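Kultbridge suspends produce-packing trials after gripper fault

Prarnham, 6 November 2025 — Kultbridge has suspended robotic produce handling at its Prarnham packing site after a gripper failed to release on command. No injuries were reported.

The fault occurred on cell 2, where a Gema arm places fruit and vegetables for mixed grocery orders. According to the company's preliminary report, the gripper remained closed for 20 seconds after the control system had recorded a completed release. The arm then began its return movement still holding a piece of plastic bagging. An operator pressed the emergency stop, and the arm halted inside the guarded area.

Abdelghani Helmy, head of site safety, said the stop circuit performed as designed but that the false release signal was a serious matter. "The controller believed the fingers were open when they were closed," Helmy said. "Until we can show why, the cell will not run with product or with staff nearby." 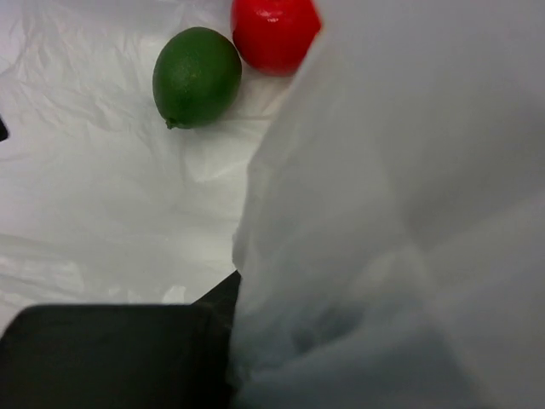

Handling loose items on and near thin plastic has been part of the trial program since March. The cell had logged 1,383 picks before the fault. A review of those records has identified eight earlier occasions on which the finger position reading lagged behind the command, though none was long enough to trigger an alarm.

Cherkaoui, the contractor responsible for maintenance, has removed the position sensor and its cable for bench testing. Early inspection found wear in the cable jacket close to the wrist joint. The contractor has not confirmed that the wear caused the incorrect reading, and a software fault has not been ruled out.

Kultbridge said orders from the site are being packed by hand and that customers may see delays of up to one day. The cell will return to service only after a second, independent check of finger position has been installed and the revised risk assessment has been signed. Staff with questions about the suspension should contact the site safety office.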